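合租搬走之后，厨房公用的东西到底怎么分？室友说锅是他的，可我也出了钱

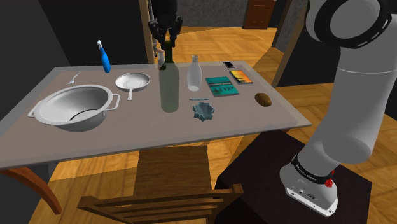
桌上这口双耳大锅，本帖的主角。

发帖人：三楼的洗碗工

先说背景。我在普雷尔科夫这边（Prerkow，地图上能搜到，但没什么必要搜）跟两个人合租了三年，房子是那种老式公寓，客厅大得没道理，厨房小得也没道理，所以半个厨房的家当都常年堆在客厅桌上。六月底合同到期，三个人各奔东西，押金怎么退、水电怎么结都谈得很顺利，顺利得我一度以为我们是成年人。

然后就谈到了锅。

锅是搬进来第二个月买的，双耳，很大，煮一次面够吃两天。当时一共花了70欧，我出了10欧，剩下60欧是室友W出的。第三位室友一分没出，但用得最多，他的原话是“我出的是感情”。

现在W要把锅带走，理由是他出了大头。我觉得既然我也出过钱，他至少应该把我那10欧还给我。W说锅已经用了三年，折旧早折没了，要还也是还我零。我说既然折旧折到零，那锅就等于不值钱，不值钱的东西你抢什么。他说有感情。我说感情是第三位室友出的。

谈判到此破裂，目前我们在厨房里用便条交流。昨天晚上那张写的是“请勿移动”，贴在锅盖上。今天早上我发现锅没动，锅盖没了。

想请教各位：

一是这种凑钱买的公用东西，搬走的时候一般按什么规矩分？

二是折旧到底怎么算，一口锅三年真的就归零了吗？我妈那口锅比我岁数都大，照这个算法她应该倒欠锅钱。

三是除了锅还有一堆零碎，叉子、喷壶、抹布、半袋盐，没人记得是谁买的。一件一件谈的话，我怕合同到期了我们还坐在那儿。

别劝我“10欧算了吧”。我知道是10欧。问题早就不是10欧了。

回帖人：Wojciech Mazurek

先声明我不是你那个W，虽然看到一半我也紧张了一下。

我在外面合租过好几处，帮朋友调停过的散伙饭也吃过不少，说说我见过的几种分法，你自己挑。

最省事的是“谁留下归谁”。只要有一个人续租，公用的东西全留给他，走的人一律当送了。好处是搬家的时候轻松，坏处是留下的人会继承一抽屉来路不明的瓶盖起子。你们三个都走，这条用不上。

其次是“买断”。一件东西有人想要，就按现在的二手价把别人的份额买下来。注意是二手价，不是原价，也不是零。你室友的折旧理论有一半是对的：锅确实不值70了。但是错的那一半更要紧：锅没漏，还能煮面，就肯定有价钱。上二手网站看看同样大小的旧锅挂多少，取个中间的数，再按当初出钱的比例分。

拿你们的情况算。当初是70，你出10，也就是七分之一。假设现在这口锅能卖35，那你的份额是5欧。他给你5欧，锅归他，锅盖也归他，顺便请他把锅盖交代一下，我个人很关心锅盖。

反过来也成立：你要是真想要锅，就给他30欧，锅归你。我建议你先问自己愿不愿意掏这30。如果不愿意，说明你要的确实不是锅，那就大方点把5欧收下，去喝杯咖啡。

还有一种叫“一人报价一人选”，两个人僵住的时候特别管用。你来给锅报个价，他来决定是按这个价买你的那份，还是按这个价把他的那份卖给你。报高了，他可能反手卖给你；报低了，他可能直接买走。报价的人会忽然变得非常讲道理。我用这个办法分过一台洗衣机，全程没有人提高嗓门，只有一个人沉默了很久。

至于零碎，别一件一件谈。我的做法是这样：

所有公用的东西摆到一张桌子上，一件不落，连半袋盐也摆上。
每个人先把能证明是自己的拿走，小票、转账记录、老家寄来的包裹，都算。
剩下的轮流挑，一人一次一件，顺序抽签，第二轮倒过来。
挑到没人伸手了，剩下的装箱送人或者放楼道，写上“自取”。

全程用不了多久。你会发现大家真正想要的就那么两三样，其余的东西在第二轮就没人看了。叉子通常会剩下，原因我一直没想明白，毕竟平时吃饭永远缺叉子。

另外，第三位室友参加抽签，但锅没他的份。感情不能折现，这一点你可以转告他。

最后提醒一句押金的事。分东西之前先对一下入住时的物品清单，老公寓里常有房东留下的家具和锅碗，住久了大家都当成自己的。我有个朋友在施泰因（Steyn）退房的时候，两个人为一把椅子吵了一个星期，最后查清单，椅子是房东的。

回帖人：柠檬不加糖

送人吧，一口锅而已。我们当年搬家全扔了。

回帖人：搬过很多次家的人

楼上那位全扔了的，请问住哪个小区，下次搬家能不能提前通知一声。

Wojciech说得已经很全，我补几点他没提的，顺便有一点不同意见。

不同意的是按出资比例算。你们三年里谁买洗洁精、谁倒垃圾、谁把烧糊的锅底刷干净，这些都没进账。我看楼主叫“三楼的洗碗工”，这个名字恐怕不是白起的。要是锅大部分时候是你在刷，我觉得你完全可以主张那5欧再往上加一点。法律上站不站得住我不知道，在饭桌上是站得住的。

不过也别加太多。我当年在维尔库姆（Virkum）合租，有位室友退租前拿出一张表格，上面记着他两年来换过的每一卷厕纸。数字都对，我们也都付了，从此没有人再给他发过新年祝福。

补充一：下次合租，凑钱买东西最好一人买一件。你买锅，他买水壶，另一个人买晾衣架，价钱差不多就行。搬家的时候各拿各的，没什么可谈。三个人合买一件的结果，就是你现在这个帖子。

补充二：非要合买，就在群里发一条消息，写清楚谁出了多少、散伙的时候归谁。一句话就够，别写成合同，写成合同的那种室友也不太好相处。

补充三：便条这个事情赶紧停。便条没有语气，看的人会自己配一个，配的往往是最难听的那种。“请勿移动”四个字，白天看是提醒，半夜看是宣战。找个吃饭的时间当面讲，最好是用那口锅煮点什么，边吃边讲。人嘴里有面条的时候说不出太重的话。

补充四：喷壶里如果还有清洁剂，不管谁分到，运之前把喷头拧紧或者先倒空。我有一箱书就是这么没的。

发帖人：三楼的洗碗工（补充）

谢谢各位，汇报一下进展。

锅盖找到了，在W的行李箱里，他说是“先打包容易碎的”。锅盖是金属的。

我们用了一人报价一人选的办法，我报的价。我盯着锅想了很久，报了42，也就是他买我那份要给6欧，我买他那份要给36。他拿手机按了半天，选了买。6欧已到账，附言写的是“面条基金”。

零碎也按轮流挑的办法分了。第一轮我拿了漏勺，第三位室友拿了晾衣架，W拿了那张从旧货市场普洛拉迪茨（Ploladitz）背回来的小地毯，我完全忘了这东西还有价值。第二轮开始就没人抢了。半袋盐剩到最后，现在归楼道。

物品清单也查了。客厅那张桌子是房东的，W本来已经联系好了买家。

还是想问一句，楼道里的盐要是三天没人拿，算谁的？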